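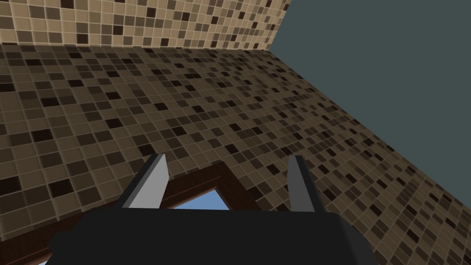 The storefronts on Dimitrov Street are finally getting painted, and the color is gray. Two grays, to be exact! I went to the meeting on Friday, 02/05/2025, half expecting another round of arguing over yellow, and it was settled before I'd found a seat. Light gray goes on the flat fronts, and a darker gray goes on the sides of the doorways and window bays. If you're having trouble imagining it, look at the two upright pieces in the picture, light on the face and darker down the side, and you've got the general idea. I like it more than I thought I would. It makes plain flat surfaces look like they have some shape to them, and heaven knows our block could use that.

The work covers 30 storefronts, from the old Rillivico shoe shop down to the corner where Cluka sells its pastries (the poppy seed ones are back, by the way). Skilex, the paint company out by the rail yard, won the job and plans to start in July. Each owner pays 70 dollars toward scaffolding and the town picks up the rest. A couple of people grumbled about that, but I've paid more than that for a bad haircut, so I kept quiet.

Špela Kovačević, who runs the fabric store and has been pushing for this since the last paint job started coming off in strips, brought sample boards and leaned them against the radiator so we could all get a look. She told me afterward that the darker shade had been her idea. "Everybody wanted one color, and one color looks like a parking garage," she said. She also wants the doors left out of the plan so each shop can choose its own, and that passed too – I'm hoping for at least one really loud orange.

The street was last painted in 2000, when I was still delivering papers along it, and I remember getting cream paint on my good jacket outside the barber's. It never came out. So watch your sleeves this summer, folks.

Parking will be blocked on the north side while the scaffolding is up, but the shops will stay open the whole time. The sample boards are in the fabric store window through the end of the month if you want to see them in daylight.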